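Materials and Finishes, Week 5 handout
Why coatings fail, and where

Okay, picking up where we ran out of time. I promised you the bit about wear, and a few of you asked me to write it down because I talk too fast, so I've typed up my own notes and cleaned them up a little (a little!).

Last week was all about getting a coating to stick. You clean the surface, you rough it up, you put the stuff on in thin coats and you wait longer than you want to. If you skipped the reading on surface prep, go back and do it before the lab, please. Everything this week leans on it.

So let's say the coating went on well. It can still go wrong in a few ways, and I want you to be able to tell them apart by looking.

Peeling is when the film lets go in sheets or flakes. You can often get a fingernail under it. Nine times out of ten I blame the prep - grease, dust, a damp morning. Chalking is the powdery stuff you get on your hand from an old painted fence. That's mostly sunlight breaking down the top of the film. Blistering is bubbles, and bubbles mean something is trapped underneath, usually water. Then there's plain old wear, where something rubs and the coating gets thinner and thinner until you see what's under it.

Students love to call everything peeling. I've read the word "peeling" on lab sheets more times than I can stand. Look at the edge of the damage! A peeled patch has a crisp edge, almost a little cliff. A worn patch fades out, and you have a hard time saying exactly where it stops.
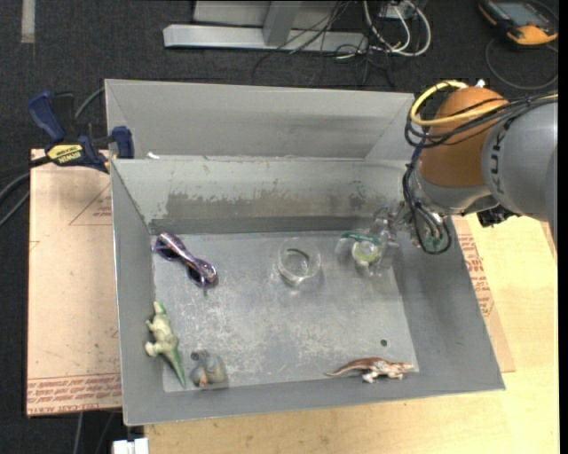
Wear has a favorite place on almost any object, and finding it is half the job. On stairs it's the front lip of each step, on a door it's the spot beside the handle, on my kitchen table it's wherever the chairs get shoved in. Flat middles get scratched too, but a lot of the time they hold up better than you'd think. The grey metal bin has both kinds: whitish scratches and smudges on the floor, and then a long, uneven darker band on the back panel, just above the floor's back edge, where a pale coating looks worn off. For your sketch, mark those as two separate areas and give each its own label.

For the lab you'll get a Brilidach test panel and two grades of Nivon pad. Rub the panel 126 strokes with the coarse pad, wipe it, and write down what you see. Then do the other half with the fine one. Keep your pressure even and don't race your neighbor.

Reading for next time is the Letton chapter on hard coatings, first half only. Lab sheets go in the tray by the door.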